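第七章 料箱抓取中的失效:空抓、碰壁与误判

本章学习目标

学完本章后,读者应能:
区分空抓、部分抓取与滑脱三类抓取失效,并说明各自在信号上的表现;
根据停机记录判断手指与箱壁接触的先后顺序;
说明线缆束在腕部反复扭转时的主要损伤形式;
为一个敞口料箱划定抓取禁区,并写出相应的检查条件;
按规定顺序完成碰撞停机后的人工复位。

7.1 引例:Flovatberg 单元的停机

前面几章假定工件的位置已知,手指的开度与工件的宽度相配,机械臂的运动路径上没有障碍。料箱抓取很少满足这三项假定。工件散落在箱底,朝向各不相同,有的彼此紧靠,有的贴着箱壁。箱壁本身又是倾斜的,手指下探时可用的空间随深度减小。

Flovatberg 单元是 Wutholm 的一个小型试验单元,任务是从敞口金属箱中逐件取出矩形块,放到相邻工位。该单元由 Brandwood 负责集成,手指组件由 Lüthi 供货。十一月的一次夜间连续运行中,单元计划完成 1,000 次抓取循环,在第 513 次循环时因外力超限停机。控制器给出的报警只有一条:腕部力矩超出阈值。

值班人员到场后,按当时的操作卡清除报警,并以低速将机械臂沿工具轴方向退出。退出约 20 毫米后,报警再次出现。第二次报警的力矩方向与第一次相反。操作卡没有规定这种情况的处理办法,值班人员切断了驱动电源,等待日班检查。

日班检查得到下列结果:

(1)下方手指的外侧有一道新的擦痕,位置与箱壁上沿的高度吻合。
(2)手指内侧的衬垫完好,没有夹持工件的压痕。
(3)腕部外侧线缆束的一处扎带断裂,线缆向外松脱。
(4)夹持传感器的最后一次读数为“已夹持”。

第(2)项与第(4)项相互矛盾。如果手指没有夹住工件,传感器不应报告已夹持。查明这一矛盾是本章的主线。

7.2 工作区与几何约束

分析停机原因之前,应先弄清手指在箱内的活动余地。敞口箱的侧壁向上外扩,箱口的净宽大于箱底。按箱口尺寸估算可达范围,会把靠近箱底边缘的区域误认为可以抓取。工件越靠近箱壁,手指插入工件与箱壁之间的余量越小;若夹持器带有腕部凸缘,余量还要扣除凸缘与箱沿的距离。

工件的朝向同样影响余量。两块工件并排紧靠时,两块之间没有插入手指的缝隙,只能从其端面夹持,或者先将其中一块推开。工件横贴前壁时,从长边夹持也不可行,因为其中一根手指必须占据箱壁所在的位置。阅读下图时,请先找出这两种布置,再观察手指与右侧箱壁的相对位置。

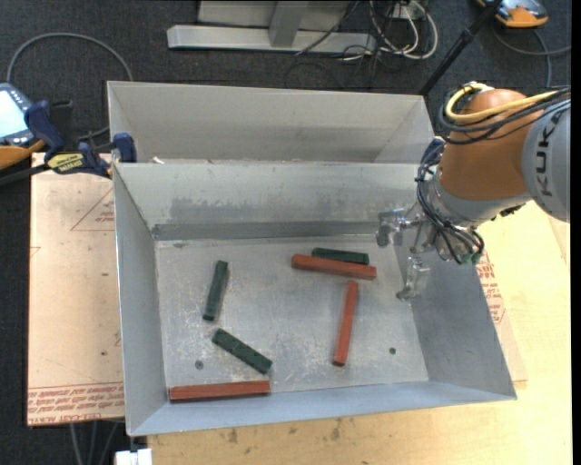 7.3 空抓与误报

空抓指手指闭合后,两指之间没有工件。多数夹持器以手指的停止位置判断夹持状态:手指在到达全闭位置之前停止,即认为两指之间有物体。这一判据隐含一个条件,即阻止手指闭合的只能是工件。

Flovatberg 单元的误报正是在这一条件上出现的。第 513 次循环中,目标工件靠近箱壁,规划程序给出的下探点向箱壁一侧偏移了 2 毫米。手指在下探过程中擦过箱壁上沿,闭合时一侧受箱壁约束,停在了预期的夹持区间之内。控制器据此记录“已夹持”,随即执行提升动作。提升时手指仍与箱壁咬合,力矩迅速上升,触发停机。

上述过程可以由三组信号重建:手指位置、手指驱动电流和腕部力矩。正常夹持时,电流上升与手指停止同时发生,腕部力矩在提升开始后出现与工件重量相当的增量。碰壁误报时,腕部力矩在手指闭合之前已有变化,提升之后的增量则远大于工件重量。只记录手指位置的系统无法区分这两种情况。

由此得到夹持确认的最低要求:

判据一:手指停止位置落在目标工件的宽度区间内。
判据二:下探全程的腕部力矩变化不超过空载基准的允许带。
判据三:低速提升一小段距离后,力矩增量与工件重量相符。

三项判据按顺序检查,任何一项不满足即停止当前循环。判据三的检查高度应低于箱沿,以便工件滑脱时落回箱内。

7.4 线缆束的次生损伤

扎带断裂起初被当作碰撞的后果。运行记录不支持这一看法:腕部轴在此前的循环中多次接近行程极限,线缆束在同一位置反复扭转,断口呈现疲劳特征。松脱的线缆增大了腕部的外廓,而规划程序使用的碰撞模型只包含手指和凸缘。

外露线缆应作为运动部件处理。碰撞模型中至少要为线缆束设置一个包络体,其尺寸取腕部轴位于两端极限时的最大外廓。每班开工前,应在断电状态下检查扎带、接头和弯曲半径。

7.5 停机后的人工复位

第二次报警说明,清除报警后立即退出是不恰当的。手指与箱壁咬合时,沿工具轴退出会使手指以箱沿为支点受弯。复位应按下列顺序进行:

1. 保持停机状态,记录各轴位置和腕部力矩,不清除报警。
2. 确认人员位于防护区外,再从外部观察接触点。
3. 需要进入防护区时,先切断驱动电源并上锁。
4. 判断接触力方向。方向不明时,不得点动任何轴。
5. 先松开手指,再沿离开箱壁的方向低速移动,最后提升。
6. 检查手指、衬垫和线缆束,以空载基准程序复核腕部力矩。

料箱若由夹具固定,不得以松开夹具代替第 5 步。受力状态下松开夹具,料箱可能突然移位。

下一节从判据二入手,讨论空载基准的测定方法,以及允许带过窄时产生的误停机。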